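June 2018 - bench notes, finish samples

Back on the gray paint for the Trandmont shelves, which I keep saying is done. Mixed a fresh 200 ml batch from the Fliria base and rolled it onto eight offcuts. Seven went down nicely, the last one has a run near the corner - my own fault, overloaded the roller. Lourenço likes batch 329 best, I still think it leans too blue once you put it near the window. We argued about it over lunch and got nowhere!

Henriques wants an answer before September, so plenty of time, but I'd like the rack back. Sanding pads are low again, by the way. 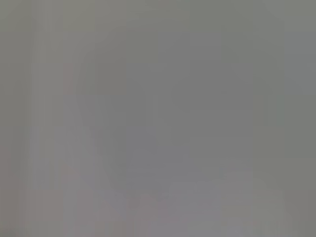

Gray on gray, very close and out of focus. Slightly cool in the middle, paler and a touch warmer to the left, hint of pink low down.

Next: second coat on the good ones, strip the one with the run, ask Arkholm about the matte topcoat.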